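4. Evaluation of the hand-held gripper kit

4.1 What was supplied

The kit under review is sold by Fesel as a pair of hand-held grippers for recording demonstrations of two-handed tasks. Each gripper is held by its handle and has a cable running back to a recording unit. We bought one pair at the list price and took out the support contract offered by Stitetti, who distribute the kit in this country. The supplier had no part in choosing the tasks and did not see the results before submission.

The parcel also held a printed quick-start sheet and a licence for the Keane software, which lines up the recordings from the two hands and exports them for training. Setting up took most of a morning. The instructions cover one gripper well and the second hardly at all, and we had to ask Stitetti how to tell the software which was left and which was right. They replied the same day.

4.2 Tasks

We chose household jobs with metal and plastic drinkware, as shiny and see-through objects are a known weak point for camera-based recording. The two tasks reported in this section were moving cups between a table and a wire basket, and fitting a metal straw into the opening of a tumbler lid. The first needs little precision but a fair amount of reach. The second needs the straw to be lined up closely with a narrow opening, and most of what the operator has to see is clear plastic.

All recording was done at our Stulthorpe site. Operators were given a short practice period with the grippers and then worked at their own pace. They could stop and discard an attempt at any point, and discarded attempts were kept in a separate folder and counted.

4.3 Recording results

We recorded 461 attempts over the two tasks. Of these, 300 were cup transfers and the rest were straw insertions. After checking by hand, we rejected 138 attempts, mostly because the position track of one gripper had drifted or because the two recordings could not be lined up. The rejected attempts were not spread evenly: straw insertion lost a much larger share than cup transfer.

Cup transfer gave few problems. The jaws held a cup securely by its side, and operators said they stopped thinking about the grip fairly quickly. The cables were the main complaint, as they limited how far a hand could cross to the other side of the table.

Straw insertion was slower. Reflections from the straw and the rim of the lid were bright enough to upset the automatic labelling in Keane, and we ended up labelling the moment of contact by hand for the whole set. Operators also found it tiring to keep the wrist steady in the last part of the movement. Turning down the exposure on the gripper camera helped with the labelling but made the grey rubber parts of the lid harder to make out, so we went back to the factory setting.

The export worked as advertised. Files opened in our own training code after a small change to the time stamps, and the format is described fully in the manual.
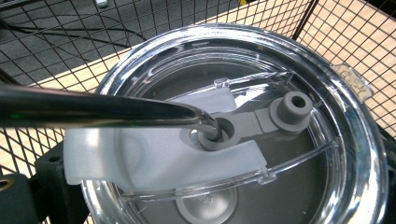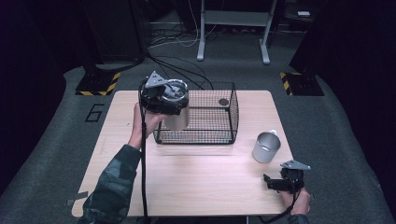
Figure 2. Work with the kit: a metal straw at the opening of a tumbler lid (first picture), and a metal cup held in the left gripper over the table, with the right gripper open (second picture).

4.4 Comments on the draft

Sylvie Bélanger replied that the rejection rate should not be put down to the grippers alone. In her view a good part of the drift would go away if the pair were recalibrated at every change of operator, a step the quick-start sheet leaves out and the full manual mentions only in an appendix. She also thought the price of the support contract was hard to justify for a group already used to writing its own import code, and asked that the two costs be listed separately. We have done so in the table of costs, and have left the rejection figures as they were recorded.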